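Fornosix Evening Workshops
Handout 4: Setting Up a Work Surface

Welcome back, everyone, and thank you for the lovely notes on last month's handout (I did read them all, even the long ones). Tonight we move on from tools to the thing underneath them, the bench or table top you'll be leaning over for hours.

Clear it first. I mean all of it, down to the bare top, and wipe it down before anything goes back. Then sit or stand where you'll really be working and reach out with both arms. Whatever you can touch without leaning is your main area, and everything past that is storage, whether you like it or not!

For the practice session, please bring a board up to 41 inches wide, a pencil, and 12 wood screws. We meet in Room 243, and the door opens at 6:30 in the evening. 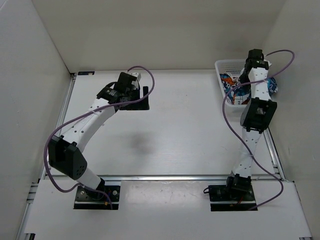
Edges and walls deserve more thought than they usually get. A small part that rolls off the back of a bench is gone for the night, and I have crawled under the one at Ullthorpe more often than I care to say. The white walls on three sides of this table would save you a good deal of crawling, and the aluminum rail crossing its width is a handy way to divide the main area from the front strip. At home a length of straight molding will do the same job. Keep it low enough that your wrists clear it.

Before next time, sketch your own table from above and mark your reach in pencil.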